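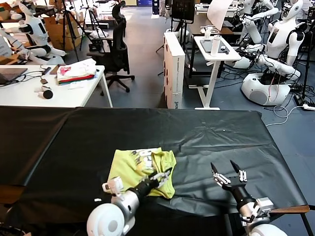

Section 4. Recording flattening and folding demos

By now you should have both arms homed and the head camera streaming (Section 3, if you skipped it). This part walks you through recording one good demonstration of a T-shirt being spread out from a crumpled heap and then folded. I wrote it for the people joining us at the Nesville lab, but the folks at Baudry run the same Doketti software, so it should work for you too. Our version of the method is called Broltik, and all it really wants from you is clean, slightly boring recordings.

Before you start

Cover the table with the black cloth. Don't bother ironing it! I used to pull it tight before every run, and then the policy fell apart the first time it met a wrinkle. Leave the creases in and let the model get used to them.

Pick a shirt from the folded stack. Prints are fine, faded prints are even better (they give the camera something to hold on to without shouting at it). Please skip black shirts for now. On black cloth the segmentation step loses the hem and you'll spend your afternoon relabeling.

Caution: keep your hands off the table while the arms are live. If you need to move the shirt, hit pause on the pedal first and wait for the status line to say HELD.

4.1 Making the heap

1. Hold the shirt by any spot you like, at chest height, and drop it. Don't arrange it after it lands.

2. Check that the whole shirt is inside the head camera view. If a sleeve is hanging off the cloth, pick it up and drop it again.

3. Press N to open a new episode. The software gives it a number and saves the starting image by itself.

Note: if you catch yourself making nice heaps, get someone else to drop the shirt for a while. I looked back at my first batch and every single collar was pointing the same way - you could have sorted them by who was on shift.

4.2 The first grasp

1. Bring one arm in low and slow. Either arm is fine, and we want a mix over the day.

2. Park the other arm off to its own side, gripper open and clear of the cloth. It has a job later, but if it drifts into the head view during the first grasp it hides the very folds the model is trying to read.

3. Press the fingertips lightly into the fabric, then close. You're after a pinch of a corner or an edge. A fistful from the middle will lift, sure, but it won't open up.

4. Hold still for a moment before lifting. The grasp detector needs a short pause to mark the contact frame.

5. Lift until the fabric hangs free, then bring in the second arm and take another edge.

Caution: pressing too hard drags the cloth along with the shirt. If you see the cloth moving, open the gripper, back off and try again. Keep recording while you do this, please. Recoveries are gold.

4.3 Spreading and folding

1. With both grippers holding, move them apart until the fabric is just taut. Stop there. Stretching the shirt trips the force limit and ends the episode.

2. Lower it away from you so that the bottom edge touches down first.

3. Tug out any sleeve that's still tucked under. Small tugs, one arm at a time.

4. Fold the sleeves in, then bring the hem up to the collar.

5. Press S to save, or X if something went badly wrong. A crooked fold is not badly wrong! Save it and give it a low score.

4.4 Why I nag about the first grasp

We trained on 2,378 episodes and then went through the failures one by one. Out of 179 failed test runs, 167 had gone off track before the second arm ever touched the shirt. Romain Collet then retrained on just the 1,135 episodes that had a clean contact pause, less than half the data, and that version beat the full set at flattening. Folding came out the same either way, and I still don't have a good explanation for that. We haven't tried it on towels.

So if you're short on time, be fussy about 4.2 and relaxed about the rest.

4.5 If something looks off

Gripper closes but the log says NO CONTACT: reseat the wrist cable and run the finger check from Section 2.

Wrist view freezes: save the episode, restart the stream, and mark the episode "head only."

Arms feel laggy: close the preview window. It eats more of the connection than you'd think. A fix went in on 23rd July, so update first if your copy is older than that.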